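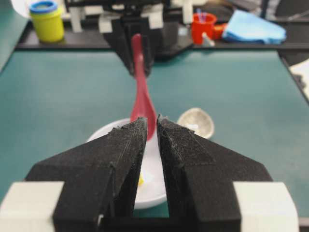
Mevley Felt Pads, self adhesive, for chair and table legs

Back in stock Jan 19, 2026. Grey, brown or cream.

Thick wool felt, cut in our own workshop. Peel, stick, done. For wood floors, laminate, tile, painted boards. Not for carpet, won't do anything there.

Sizes

Round 20 mm, sheet of 16
Round 28 mm, sheet of 9
Square 30 mm, sheet of 9
Strip 10 mm wide, cut your own
Trade bag, 300 loose pads, round 28 only, grey only

Measure the leg before ordering please. Most returns are wrong size. Pad should sit just inside the edge of the leg, if it sticks out it catches and peels. Between two sizes, go smaller.

Fitting

Turn the chair over. Scrape off the old pad and any glue, a blunt knife is fine. Wipe with a bit of surgical spirit, let it dry. Press the new pad on hard for half a minute. Leave the chair upside down overnight if you can. Glue is at its best the next day.

Waxed legs: wax has to come off first or the pad slides. Same with oiled oak. Legs that splay out at an angle, use the strip, two short bits side by side, bends to the foot better than the rounds.

Metal tube legs: no. Pad will cut through in a few weeks. You want the Brornari caps, separate page, they go over the tube end and have felt set in the bottom.

How long do they last

Dining chairs in daily use, expect a year or so. Sideboards and beds, years. Grit is what kills them, so turn the chair over now and then and pick out the crumbs and hair. An old toothbrush does it. Once the felt has gone hard and shiny it's finished and will start marking the floor.

We run a drag test on each new roll of felt, 3000 pulls over an oak board with a weighted chair. Current roll passed, some flattening at the edges, no marks on the varnish. The roll before that was pulled at 2000 and we sent it back to the mill. None of it was sold.

Colours

Grey is the hardest wearing. Cream shows dirt very quickly but looks nice under pale legs. Brown on this roll is darker than the one we had in July, if you are matching older pads ask for a sample, its free.

Delivery

Sheets go as a letter. Trade bags as a parcel, signed for. Orders in before noon leave the same day. Returns fine if the backing is still on.

Questions we get

Wet floors? Keep them off. Felt soaks it up and the glue lets go.

Underfloor heating? Fine, no trouble so far.

Can I cut the squares down? Yes, sharp scissors, cut from the paper side.

Do you do black? Not at the momment. Ask Begoña to put you on the list, she'll email when there's a roll.

Customer notes

"Did the whole café, one trade bag, much quieter now." Ha-rang Gil

"Strip is good. Rounds a touch small for my bench so I used squares." Eusebio Casado

Trade prices and bigger quantities: Itziar Cantero, on the shop number, mornings only.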